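4. Open-day demonstration

4.1 Setting and visitors

The work described in Section 3 was shown to outside visitors during the open day at the Manninen building on 19/10/2021. Visitors came in small groups, and each group stayed at our station for one full run of the program before moving on to the Numora hall. In all, 293 people signed the visitor sheet. Most were high school students and their teachers; the rest were mainly staff from machine shops in the area who had been invited through the Tekach network.

We had two aims for the day. The first was to explain, to people with no background in the field, how a manipulation task is set up and tested in simulation before anything is tried on hardware. The second was to find out which parts of such a task visitors find hard to follow. The second aim is the reason the open day is reported in this paper at all, as the answers changed the way we now present the system.

4.2 The simulated task

All runs were done in the Prorulska simulator on a single workstation, with the rendered views shown on a wall screen. The task was peg handling. A thin red stick is picked up by an arm with a parallel gripper, moved, and brought to a block with a hole in it. Two arms are mounted on one stand at the end of the table, one on an upper platform and one on a lower platform (Figure 4). We kept both arms in the model during the open day so that visitors would see the same layout that was used for the experiments.
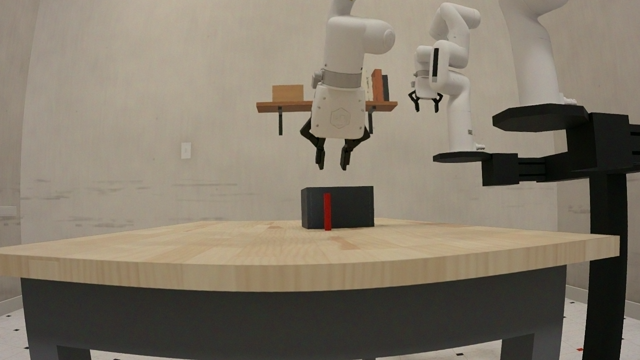
Figure 4. Simulated workcell with two arms on a shared stand. The red stick stands against the front face of the dark block on the table.

The room around the table was modeled as well, with a shelf, a light switch plate and a tiled floor. These things have no part in the task. They were added during earlier work on visual variation, and we left them in. Several visitors took the wall screen for a live video feed from another room, and it took some explaining to correct this. After the first two groups we began each session by changing the viewpoint with the mouse, and the misunderstanding did not come up again.

4.3 Course of a session

A session had three parts. The presenter first named the pieces of the cell and said what the arm was supposed to do. The program was then run once at normal speed without comment. After that it was run again at reduced speed, and the presenter stopped it at fixed points: before the grasp, after the grasp, and before the insertion. At each stop, visitors were asked what they thought the arm would do next.

The stop before the insertion drew the most discussion. Here we switched to a closer view of the work surface, so that the gripper and the target could be judged together. Many visitors assumed that the program would head straight for the hole. The presenter explained that the tilt of the peg in the fingers also has to be dealt with, and that a small error in angle can jam the peg even when the tip is in the right place.
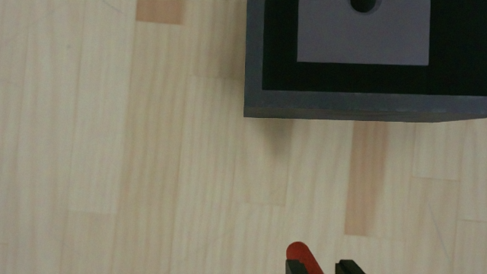 Students were quick to pick up the idea of tilt once it had been pointed out, and some of the younger groups tried it with a pencil and a roll of tape. The shop visitors needed no such help. They asked about clearance, chamfers and wear on the fingers – questions that our simulation was not built to answer, since contact is treated in a simplified way (see Section 3.2).

4.4 Visitor responses

A short paper form was handed out at the exit, and 50 forms were returned. On 26 of them the visitor wrote that the slow run was the most useful part. The second most common remark concerned the text panel beside the screen, which listed joint values during motion. Visitors found it distracting, and we agree that it served no purpose for this audience. A few asked for a way to move the arm themselves.

We make no strong claim from these numbers. The forms were voluntary, the groups differed in age, and three presenters took turns with slightly different wording.

4.5 Changes made afterward

The text panel was removed, and the stops were moved earlier in the motion so that visitors have more time to answer. We also added a simple keyboard control for the gripper – open and close only – which was ready in December. The motion program itself was not changed. Results in Section 5 were all obtained with the version shown at the open day, and the 1466 runs reported there do not include any of the demonstration runs.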